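Magnetständer fürs Smartphone: Vuvico überarbeitet Fuß und Gelenk

Der Zubehöranbieter Vuvico bringt seine Tischständer für Smartphones im August in einer überarbeiteten Fassung in den Handel. Geändert wurden nach Angaben des Unternehmens die Standfläche, die Reibung im Gelenk und die Auflage unter dem Fuß. Die Haltescheibe mit dem Magnetring bleibt unverändert, vorhandene Hüllen lassen sich also weiter verwenden.

Das Programm umfasst künftig zwei Fußformen. Die runde Variante gibt es in Grau sowie mit einem Außenring in Holzoptik, die eckige mit abgerundeten Kanten nur in Grau. Bei beiden sitzt die Haltescheibe an einem Scharnier, das sich stufenlos um bis zu 60 Grad neigen lässt. Feste Raststufen sind nicht vorgesehen. »Raststufen fühlen sich im Laden gut an, führen auf dem Schreibtisch aber dazu, dass der gewünschte Winkel zwischen zwei Positionen liegt«, sagt Produktmanagerin Imogen Whiteley.

Das Gelenk war am Vorgänger der häufigste Grund für Rücksendungen. Bei schweren Geräten gab es mit der Zeit nach, das Telefon kippte langsam nach hinten. Die neue Ausführung verwendet eine breitere Reibscheibe und eine Schraube, die sich von unten nachziehen lässt. Der passende Schlüssel liegt der Packung bei. Die zulässige Last gibt Vuvico mit 440 Gramm an, Hülle eingeschlossen.

Zum seitlichen Verdrehen des Telefons auf dem Magnetring macht der Hersteller keine Angabe. Ein Gerät, das hochkant aufgesetzt wird, kann schräg stehen, wenn es beim Ansetzen nicht ausgerichtet wurde - eine mechanische Führung fehlt bei beiden Fußformen. Wer das Telefon quer nutzen will, dreht es auf der Scheibe um 90 Grad.

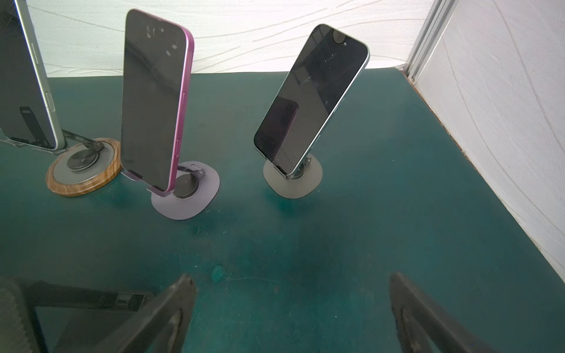
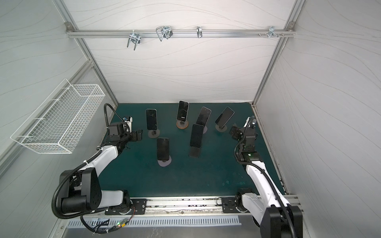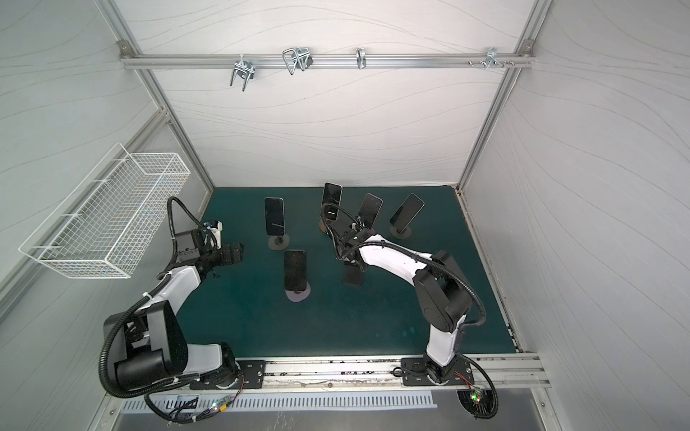
Smartphones auf Tischständern, aufgestellt auf einer dunklen, blaugrünen Fläche.

Für die Haltbarkeit des Gelenks nennt Vuvico eine Prüfung über 1.000 Neigezyklen mit voller Last. Danach darf sich der eingestellte Winkel innerhalb von 15 Stunden nicht messbar verändern. Entwickelt wurde das Verfahren von Chia-jung Kao, der im Unternehmen für die Mechanik zuständig ist. Er verweist darauf, dass die Prüfung bei Raumtemperatur erfolgt. Für den Einsatz im Auto oder auf der Fensterbank im Hochsommer sei der Ständer nicht ausgelegt.

Die Unterseite des Fußes trägt nun eine durchgehende Silikonauflage anstelle der bisherigen vier Klebepunkte. Auf glatten Tischplatten und beschichteten Matten soll sie das Wegrutschen verhindern, wenn das Telefon mit einer Hand abgezogen wird. Auf geöltem Holz empfiehlt der Hersteller eine Unterlage, da Silikon dort Ränder hinterlassen kann. Eine Ladefunktion haben die Ständer weiterhin nicht. Eine Version mit Ladespule ist laut Whiteley in Arbeit, ein Termin steht noch nicht fest.

Den Vertrieb übernimmt wie bisher der Großhändler Fleton. Restbestände der alten Ausführung werden dort nicht mehr nachgeliefert. Die neue Reibscheibe passt nicht in ältere Gelenke, eine Nachrüstung ist deshalb ausgeschlossen. Preise für den Fachhandel will Fleton mit Beginn der Auslieferung mitteilen.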